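Tímea Medve
Long thread about our robotics club and the simulator. I promised it to three people already, so now I write it. 1/14

2/ We are a small school club. We have one real arm, it lives in a cupboard, and only one person can use it at a time. In the autumn we were ten pupils waiting for one arm. Many of them did homework instead, which made their other teachers very happy.

3/ So in December Gergely Kelemen, our oldest member, moved the whole exercise into a simulator. Now everybody can work at the same time, also from home. Our project there is called Brondeck. Please don't ask me what the name means, it was decided by vote.

4/ The task sounds easy: pick up a small ball and put it into a bowl. The other objects on the table change in every test, and the program must not touch them.

5/ Kanokwan Yimyam writes the scripts which choose the objects. She takes them from a big free library of models, and her rule is that nobody in the club may choose by taste. You get what you get.

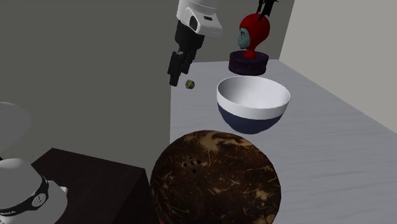

Render: Brondeck / T. Medve

6/ In this one the ball is tiny, like a marble, and it is right at the fingertips. The bowl is the white and navy one. The coconut got the best place at the table, and the head in the red hood is Lajos Bognár's favourite. He calls her "the examiner".

7/ If you look at the bowl, it seems to stand a little above the table. Réka Bognár noticed it first. We think the collision shape of the model is bigger than the shape we see. It is on our list to check.

8/ Small balls are the difficult ones. With a big ball you can be a bit wrong and the fingers still close on something. With a marble, a small mistake in the position and you are holding air.

9/ Until now we have made 935 test runs. In 559 of them the ball finished in the bowl. I expected less, the pupils expected more.

10/ The most usual failure is at the moment of letting go. The program opens the fingers too early, the ball hits the rim and rolls away. Lajos is now writing a short wait before the opening. It is 4 lines of code and one week of discussion.

11/ Second problem: tall things at the back. The arm comes from above, and our path planning was made for flat tables. When there is something high next to the ball, it sometimes makes a very long way round, and sometimes it gives up.

12/ What I like as a teacher: they began to write down what they expect before they press start. I asked for this the whole last year without success. Then Réka made a shared table with a column "my guess" and suddenly it is a sport.

13/ Next we want to try the same program on the real arm. I am a little afraid of it. In the simulator the light is always good and the motors are never tired. We will begin with a big ball and a very big bowl.

14/ If your school club does something similar, please write to me. I would especially like to hear how you compare simulated runs with real ones, and which gripper survives fourteen-year-olds. Thank you for reading!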